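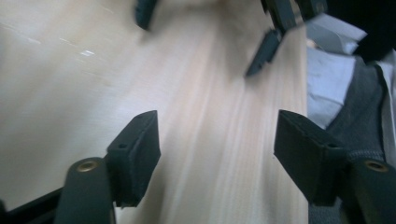
The board in question, on the bench. Grain runs the long way.

Re: Is this board worth keeping for a shelf?

hedvika_k
Wed 11 January
I bought a stack of these from the Koststead clearance pile and the tag only said "light hardwood." I want one long shelf over my desk, with two brackets and mostly paperbacks on it. It's creamy with faint pink and tan streaks, and the grain is straight as far as I can tell. My brother-in-law says it's beech. The guy at Koststead said maple, then said he'd have to check, then went to lunch. What do you all think, and is it good enough to leave unfinished?

mrey
You won't get an ID from a photo with that much blur in it. Pinkish and tan over cream could be half a dozen woods. Look at the end grain with a magnifier or stop guessing.

Roussel_bench
Beech. Pinkish cast, plain straight grain. I've planed enough of it.

mrey
Beech has little dark flecks all over the flat face. Show me one.

Roussel_bench
You just said the picture was too blurry to tell anything. Now you want to use it to rule out flecks?

mrey
Fair. I'm still not calling it beech on a hunch.

shanthi_g
Does it matter much for paperbacks? Thickness and the distance between brackets will decide whether it sags. Hedvika, how thick is it and how far apart are the brackets going?

hedvika_k
19 mm thick. Brackets would be 33 inches apart because that's where the studs let me put them.

shanthi_g
Mixing millimeters and inches in one post, you're one of us now. 33 is a stretch for 19 mm with a full row of books. I'd add a third bracket or glue a strip along the front edge.

bodin_b
Everybody on this forum says add a strip. I've had a pine shelf up in the hall since July with wider gaps than that and it's fine.

shanthi_g
What's on it?

bodin_b
Hats.

mrey
Well then.

bodin_b
And a toolbox at one end! It's not only hats.

anatole_p
My problem is with the clearance pile. I got boards from the same store and they looked dead straight on the rack. After 5 days in my heated basement two of them had a twist you could rock with a finger. Put yours on a flat table and push down on the corners before you cut anything. And don't go by a picture taken down the length of a board, everything looks straight that way.

hedvika_k
Sighting down the length is how I was told to check for straight?

anatole_p
With your eye, yes, and turning it over. A picture gives you one edge from one angle. The right edge looks crisp, sure. I wouldn't pay for it on that.

Roussel_bench
She already paid for it.

hedvika_k
I paid 20 dollars for the stack, so I'm not going to cry either way. On finish: leave it bare?

mrey
Bare pale wood over a desk will be gray with fingerprints by summer. Water-based clear coat if you want to keep the color. Oil will turn it yellower, whatever the can says.

Roussel_bench
Oil is fine. Try both on an offcut and pick.

hedvika_k
OK. Corners first, then end grain, then an offcut with both. Does anyone have an opinion on the Sirkton brackets or should I start another thread?

shanthi_g
Another thread, please. The last one on those got locked.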